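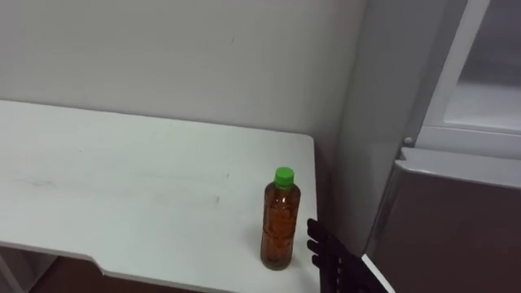

Frequently asked questions: injuries and return to play
Stosham Basketball Club, junior and senior domestic teams

We put these answers together because the same questions come to our inbox every season. They concern players, parents and coaches of all our teams. If your question is not answered on this page, please write to Leonora Agbayani, who is our player welfare officer.

My daughter rolled her ankle at training. What must I do first?

Tell the coach before you leave the stadium, also if it looks like a small thing. The coach will fill in the injury form with you. It takes 5 minutes and we need it for the insurance. If she cannot take four steps on the foot, please go to a doctor or to emergency the same evening and do not wait for the swelling to go down.

How long will a player be out with a sprained ankle?

We cannot tell you this, and please do not ask the coach to tell you. Two players with the same sprain can come back at very different times. Your physio or doctor gives the estimate, and even this estimate can change. Last season one of our under 16 guards was expected back after a short break and missed 11 games in the end.

Who decides that a player is ready to play again?

For an ordinary sprain or strain, the treating physio or doctor. The player then does two full training sessions with the team, and after that the coach may select him or her. The coach can always say no to a player who is not moving well. The coach can never say yes when the physio has said no.

Is it different for concussion?

Yes, completely. Any player with a suspected concussion comes off the court and does not return that day, whatever the score is and however well the player feels. Before full training we need a written medical clearance. A text message from a parent is not sufficient. Please send the letter as a PDF or bring a paper copy to the desk at Crenshaw stadium.

Can an injured player still come to training?

We would like it very much. Wendell Whitfield, who coaches the under 14 and under 16 boys, gives injured players the stats sheet or lets them run the clock in scrimmage. Many do form shooting from a chair when the physio permits. Coming to training is not an obligation, however, and a player who prefers to stay home for a while will not lose the place in the squad. 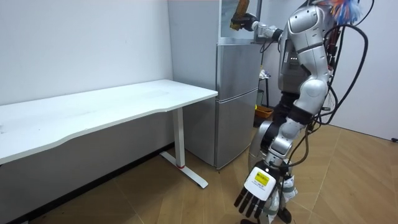 Do we get money back for the games that are missed?

The registration fee is not refunded for short injuries. If a player is out for more than half of the season, you can ask for a credit for the next one. Write to the registrar, Ansel Abernathy, and attach a medical certificate. Game fees are only paid when the player is on the scoresheet, so for these there is nothing to refund.

What does the club insurance cover?

It covers a part of costs which Medicare does not pay, for example physio and dental. There is an excess of $400 for each claim for players who have no private health cover. Ambulance is covered only if you were playing or training in an official session. Shooting around in the driveway is not included, I am sorry to say. The claim must be opened before the end of the season in which the injury happened.

May my son wear a brace or a mask during the game?

Soft braces and sleeves are fine. Anything with hard plastic or metal must be padded and shown to the referee before the warm-up. For a face mask we ask for a note from the doctor. Strapping tape is available at the canteen, but please bring your own if you use it each week.

Can a player who missed many games still play finals?

The league rule is that a player needs five games to qualify. An injured player can apply for an exemption, and for this you need at least 2 games already played and a medical certificate that shows the dates. Imani Brannigan sends the applications to the league and she needs yours before the last round. Late applications were refused last year, and we could not do anything about it.

My son was injured while he played for his school. Does the club need to know?

Yes please. His claim goes through the school, but our coach must know about the injury, and the same return rules are valid for him here. This includes concussion.

Is there a physio at the games?

Only at senior home games. At junior games there is a first aid person at the desk, and ice is in the canteen freezer.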